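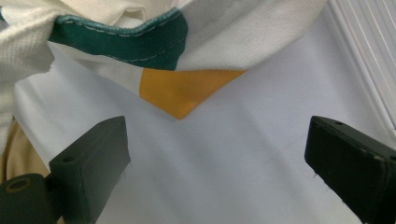
Photo: Corina Tanner / Grotura project

So, my part of Grotura was shirts! Jonas Sutter took towels, lucky him. I wanted to know whether a policy trained on our hand-held gripper demos would find the neckline more often if the shirts had coloured trim, like the white one with the green band and the yellow triangle.

I recorded 990 demos over March, half with coloured necklines and half with plain white ones, and then ran 40 trials of each on the arm. Coloured necklines got a good grasp in 31 trials, plain ones in 19. I'd expected a gap, just a smaller one (Gertraud Trummer, my supervisor, guessed it nearly spot on, annoyingly).

Most of the plain failures were the fingers closing on a fold lower down the shirt. I haven't tried dark shirts yet, and every trial used the same table, so please don't read too much into it. Next up is sleeves.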